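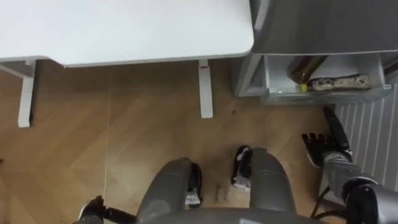
Our office moved its whole calendar over to Mondero in September. I have thoughts. There are 12 of them but I'll spare you most.

First, the migration email. It ran to three screens and the word "seamless" came up twice. By 9 a.m. every meeting I had was in the wrong time zone, including one I'd apparently agreed to hold at 4 in the morning with the Todville branch.

Todville is two streets away.

I filed a ticket. The ticket system is also in Mondero now, so the ticket was stamped as opened at 4 in the morning too. Support thanked me for my dedication.

Then there's the "smart suggestions" panel. It noticed I have lunch most days and offered to decline it for me.

Martim Carrilho from IT ran a training session. 21 of us dialed in. He shared his screen and his own calendar was blank. Someone asked if that was a sync error and he said no, he keeps a paper one. 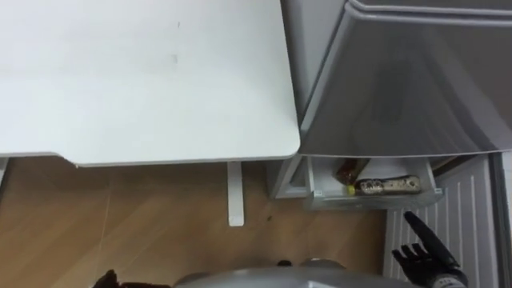

Clean desk, September. The inbox is another story.

Speaking of the inbox: 2700 unread notifications, nearly all of them telling me a notification setting has changed.

You can turn them off. The switch is under Profile, then Workspace, then Profile again (a different Profile), and it sends you an email to confirm each one.

Doina Kneževič over at Dodesgate says they've been on it for a year and it gets better. I asked when. She said she had to go, she had a meeting, or she'd just missed one, the app was showing both.

To be fair, search is great. I typed "budget" and got the budget. In the old system I'd have gotten a birthday invitation and somebody's parking request.

And the shared room booking works, as long as you don't want the big room. Mondero thinks the big room is a person. It has accepted 3 invitations this week and it has a better profile photo than I do.

Next month they're switching on the chat part. I've bought a paper calendar.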